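3.2 Collecting the two-arm examples

All of the examples used in this paper were recorded by people driving the arms directly. We did not use simulated data and we did not use examples written by a script. Each operator sat at a pair of smaller leader arms and moved them by hand, and the two follower arms in the cell copied the motion. The control software, which we call Pindesel, read the joint angles of the leader arms, sent them to the followers, and stored both sets of angles together with the camera streams. The joint angles and the images were matched by time stamp after the session.

The recording was done in the Clomska cell, a tiled enclosure with both arms mounted on the near rail. Each arm carries a camera at the wrist, and a fixed camera covers the whole tabletop. The operators worked mainly from the fixed view. Some of them asked for the wrist views as well when they had to line up a grip, and we let them choose, since forcing one setup on everyone made the slower operators slower still.

The tasks fall into two groups. In the first group one arm does the work and the other stays out of the way. In the second group both arms must hold the same object at the same time. This section deals with the second group. The objects are flat or wide things found on a desk, and a closed laptop is the one we used most (Figure 4). It is wide enough that a single gripper holds it poorly, and its lid is smooth. When the two arms disagree by even a little, the laptop turns between the fingers, and the operator has to decide whether to correct the turn or set the laptop down and start again. Both choices were kept in the data as long as the task was finished.

Other objects were left on the table during recording. We did this so that the learned policy would see the target among things it must not touch or knock over. The set was changed between blocks, and the positions were changed by hand before each episode. Operators were told to leave these objects alone unless the task named them.

An episode began when the operator pressed the foot switch and ended when it was pressed again. After each one, the operator marked it as finished, not finished, or spoiled. Spoiled meant that something outside the task had gone wrong, such as a dropped camera stream or a cable caught on the table edge. In total we recorded 261 episodes of two-arm tasks. Of these, 17 were marked as spoiled and removed. A second person then watched every remaining episode and could overrule the first mark. We kept the episodes that were marked as not finished, but they were used only for the tests in Section 5 and never for training.

The laptop task makes up 65 of the recorded episodes. Operators used more than one way of getting hold of it. Most brought both grippers in from the sides at the same moment. A few closed the left gripper first, waited, and then brought in the right. We did not ask for one method. An earlier set, recorded in March under the project name Iris, had a fixed order of steps, and the policy trained on it stalled whenever the first contact came early. The Iris set is not included here.

Task labels were written as short plain sentences, one per episode. Labels for the two-arm group always name the object and where it should go, and never say which arm should move first. The label file used for all results in this paper is the version of 07/02/2025. A later pass with the Psarras labeling tool fixed 41 spelling errors but changed no meanings, and we did not retrain for it.

Figure 4. Both arms holding a closed laptop above a folding stand in the Clomska cell. 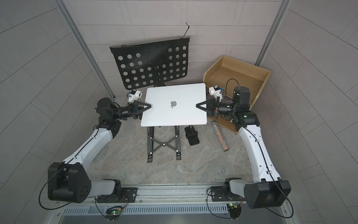 Before training, we cut the still time from the start and end of each episode. Pauses in the middle were left in, including those where the operator was only checking the grip.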